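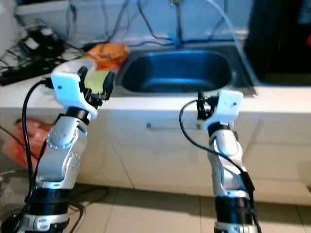

Will anyone still know how to run the sink once it can run itself? one reader at Lotham wrote to me, and I have carried that question around since December. I spent years in the dish room at Banolgate, where we sent out 270 lunches a day, and I'll admit my back was the first part of me to welcome the robots.
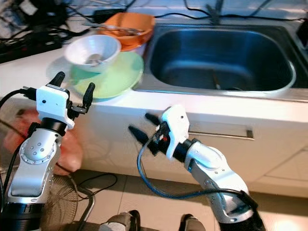

Dishwashing was also where the new people learned the place, though – who was kind, who cut corners, which cook to leave alone before noon. Hand that over to a machine and the hours come back to you, but the talk that filled them may not, and I'd like managers to think about that before they redo the schedule. 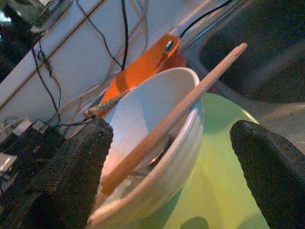

I'd also like them to ask the dish crew first. We know what chips, what sticks and what goes missing, and that knowledge ought to be paid for, maybe with 2 hours a week of proper training.
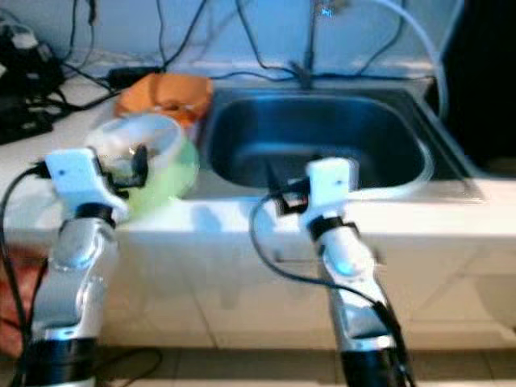
Fine, but pay me the same while I learn, a commenter called Janjua answered, and I think that belongs in writing before the first shift changes.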